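Notes on Collecting Demonstrations in Simulation

Work on the Otent dataset resumed in March, after a pause during which the storage at Donside was replaced. This entry records the present state of the collection and several decisions that will matter to those who use the data later.

The purpose of Otent is to supply a learning system with examples of simple tabletop handling. Each example, which the project calls an episode, consists of a rendered camera view, the recorded motion of the arm, and a short written instruction. All episodes are produced in the Vitidau simulator. An operator guides the arm through the task, and the recording is then reviewed before it is admitted to the set.

At the time of writing, 3,351 episodes have been recorded and 2,369 have been accepted. The difference is larger than was planned. Most of the rejected episodes come from the early sessions, when operators were permitted to begin recording before the objects had settled. The starting rule has since been changed, and the acceptance rate has improved with each batch.

The current batch concerns gray cups and a yellow tray. The cups are placed on their sides, which makes the task harder than it was with upright cups — the gripper must approach the open end at an angle, and a small error can push the cup away. Objects and surfaces have been kept plain for this stage. Changes in color and background are scheduled for a later batch, once the basic motions are well covered.
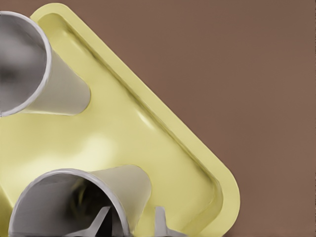

Review has required more time than recording. Under the procedure adopted from the earlier Honkanen collection, every episode is watched by 2 reviewers, and any disagreement is settled by a joint viewing. Reviewers check that the instruction matches the action, that the grasp does not pass through the wall of an object, and that the arm comes to rest before the recording stops. Hesitation by the operator is not a cause for rejection. A corrected approach is considered useful material, and such episodes carry a separate label.

One question remains open. Close views taken near the gripper often leave part of an object outside the image, and it has been proposed that these episodes be paired with a second, wider view. Doing so would increase storage and rendering time considerably. A trial of 500 paired episodes will be prepared first, using the same tray and cups, and a model will be trained with and without the added view.

The naming of files has also been revised. Batch number now comes before task name, and older episodes will be renamed when the trial is complete. Until then, anyone working from the Donside copy should consult the index file.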